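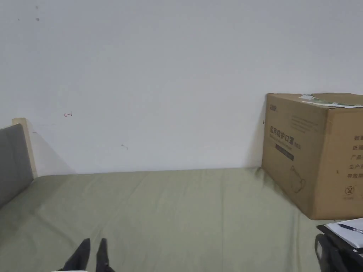
4.2 Head camera comparison

We compared two head cameras before choosing one for the remaining trials. The first, the Lidano, has a rolling shutter and a wide lens. The second, the Stolteo, has a global shutter and a narrower field of view. Both were fixed to the same headband and fed the same recorder, so that the only parts changed between sessions were the camera and its mounting plate. The controller software was Flirnomier throughout, with the settings given in Section 3.

Each camera was used in 54 sessions in ordinary bedrooms and living rooms. We did not tidy the rooms or change the lighting. The wearer sat, stood or lay down as they wished, and was asked to look at the object to be picked up for at least 2 seconds before reaching for it. Sessions in which the headband slipped were kept in the data, as slipping is common in daily use and a controller has to cope with it.

Figure 3. Head camera view with the wearer's feet on a bed and a carton against the wall. The plain wall fills most of the upper part of the view.

Views such as the one in Figure 3 proved the hardest for the pose tracker. A pale wall offers very few points to follow, and the small marks on it were often rejected as noise. Printed surfaces helped a good deal. With large lettering in view, such as the characters on the front of the carton in Figure 3, the tracker had strong corners to hold on to, though all of them lay on one side of the view and the estimate of roll suffered as a result. Soft bedding gave many weak points, and these moved whenever the wearer shifted their legs. We therefore masked the wearer's own body and anything it rested on – a crude step, but one that needed no extra training.

Tracking was lost 47 times with the Stolteo and 685 times with the Lidano over the full set of sessions. Most of the losses with the Lidano came during quick turns of the head. When the head was still, we found little to choose between the two, and the wider lens was slightly better at keeping a printed surface in view. The method of Ye, which we ran on the same recordings, showed the same order.

We chose the Stolteo for the grasping trials in Section 5. Its narrower view meant that the gripper sometimes entered late, and the reach planner was changed to allow for this – the arm now waits until the fingers have been seen before it closes them. Zawadi Tanui fitted the revised mounting plate in May, and all later results use it.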